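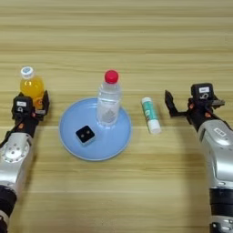 Glue stick

A glue stick is a solid adhesive in a twist-up or push-up tube, applied by rubbing the exposed end against paper. It is sold mainly for school, home and office use. The usual casing is a plastic cylinder with a cap and a printed label, often white with a band of color such as teal green.

Composition

Most sticks are a gel of soap, water and a water-soluble polymer. Makers describe the mix as "non-toxic" and "solvent-free," terms that say little about how well it holds. Sticks that go on purple or blue and fade as they dry use a color indicator. The claim that this saves glue is repeated often and seldom backed by any test.

Use

The adhesive works on paper, thin card and some fabrics. It holds poorly on smooth plastic, glass and glazed plates, whatever the package suggests. Phrases like "all-purpose" should be read with that in mind. On heavy card the edges tend to lift, and many users go back over them with liquid glue.

Drying times printed on labels are usually given for plain copy paper in a room at ordinary temperature. The Lellix stick, sold in 20-gram tubes, is marked as setting in 15 seconds. The label does not say what "setting" means — whether the sheet can still be moved, or whether it resists being pulled off.

Storage

A stick left uncapped dries from the top down and shrinks away from the wall of the tube. Advice to revive it with a few drops of water is common. Results vary, and the softened layer is often too weak to be of use. Standing the tube on its cap is also recommended in some craft guides, though the seal matters far more than the position.

Packaging and cost

School suppliers such as Grillberg sell sticks in boxes of 12. Larger tubes are promoted as better value, but a good part of any stick stays in the carrier at the base and cannot be reached by twisting. Price comparisons by net weight therefore flatter every brand.

See also: Paste; Rubber cement; White glue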